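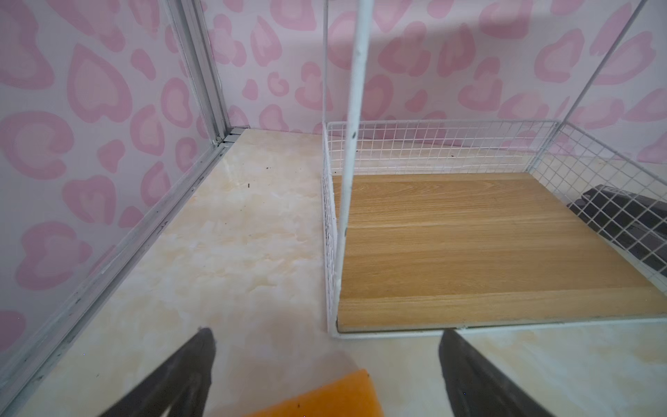

Inside the mock-up, back left corner, wallpaper up and floor not yet swept.

25 September 2023, set bench

Floor first. The marble-look sheet is down and lying flat into the back left corner. Skye thought the cream would fight with the pink and wanted to go back to the gray slate pattern we used in May. I left the cream in. The yellow veining is faint enough that it sits behind everything, and the gray made the whole box look like a bathroom.

It does show every crumb. There are dark specks all over it and I can't tell by looking which are dirt and which are bits off the bench. To do before anything else goes in: soft brush, then a damp cloth, then look again with the lamp held low. No spray cleaner on the sheet. Davina used some on the offcut and it took the shine off in a patch the size of a coin.

Wallpaper. Hearts and leopard spots, both walls. Alasdair picked it from the Bratusitz book and I was against it, but it works better at this size than it did on the roll. The shapes are irregular enough that you don't go hunting for the repeat. I have 2 spare lengths in the tube behind the door, marked on the outside. Please don't use them for test cuts. The offcuts are in the flat drawer and there are plenty.

Lighting on the back wall is uneven, with a gray diagonal band of shadow across the upper middle. Moved the left lamp back 30 cm after lunch and the band got softer but stayed put. Rory suggests bouncing it off a sheet of white card. Will try that tomorrow, one change at a time, and write down where the lamp stand ends up. Last time we lost a morning trying to get back to a setting we liked.

Frame. White aluminum rail and corner post as before. The rail has gray smudges along it, worst where people take hold of it to lean in. White spirit on a rag, and keep the rag off the clear side panel. I would also like someone to go over the short connectors at the foot of the back left post. I nipped the fixings up by hand this morning and haven't had a key on them.

Wire cube. Went with the white one with the wooden floor, over on the right. The wire lets the paper show through, so the back wall still reads as one piece. Senthil asked whether the cube should be fixed down. Not for now. If Fodora want it shifted toward the middle I don't want to be filling holes in the sheet. Two dabs of putty under the near corners will do for the photographs.

Costs so far, for Davina: materials stand at 1,588 against the figure agreed with Sarnstead, and that includes the wallpaper but not the second lamp. The MacLeish invoice for the rail is still to come. They said 300 on the phone. I will believe it when I see the paper.

Left for tomorrow:
Brush and wipe the floor.
Clean the rail.
Key on the post connectors.
White card for the shadow.
Ask Alasdair if he wants anything inside the cube or if it stays bare. He was talking about folded towels, which would need to be very small towels.

Rory has the key to the flat drawer. Lamps off at the wall when I left.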